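Does a volunteer brigade member have to step down from the board of our retired members' home?
Posted by Kamonchanok Siriwan

Hello all, I've been with the Srithong brigade for 11 years and was asked in October to stand for the home's board. Lovely to be asked! But can I keep riding the truck as well?

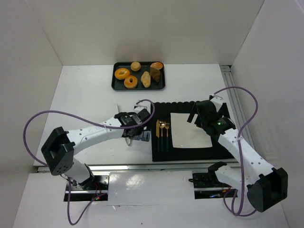
Page 2

Walitz
Congratulations, what an honour! Ours has always let active members sit, so long as they leave the room when their own brigade's grant comes up. Have a good look at your constitution, though, as every home words it differently (ours runs to 50 pages, so put the kettle on first).

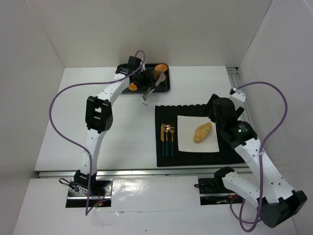
Morning tea setup

Vavden
pretty sure you can't do both. might be wrong, that was a while back

Welluteck
You can under our rules, Vavden, it's only paid officers who can't. Kamonchanok, ring the home's secretary and ask for the nomination form, and declare your brigade role on it. Best of luck with the vote!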